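Wenora Lot - EV Charging Station Monthly Check, June

1. Pedestal and anchor bolts: tight, no movement. OK
2. Cable jacket and connector pins: light wear on unit 2 at the strain relief. Recheck in 30 days.
3. Ground fault trip test: OK on both Pletau units.
4. Floor around bays: clear of cords and wheel stops.

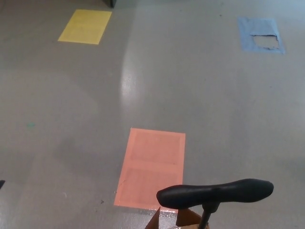 Floor markers, including the yellow one.

5. Session log: 96 sessions, 2716 kWh. Meter and display agree.
6. Contactor cycles: unit 1 is near 4000 - order a spare from Drorar before the next check.
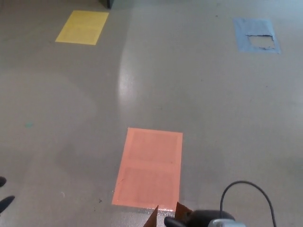 7. Emergency stop: pressed and reset on both units. Label on unit 1 is faded, replace.
8. Payment reader: unit 2 slow to wake. Left in service.

Open items: 2, 6, 7, 8

Related
Wada Garage - Charging Station Check
Cable Storage and Hook Height
Reading Pletau Fault Codes

This site uses cookies. By continuing to browse you accept our cookie policy.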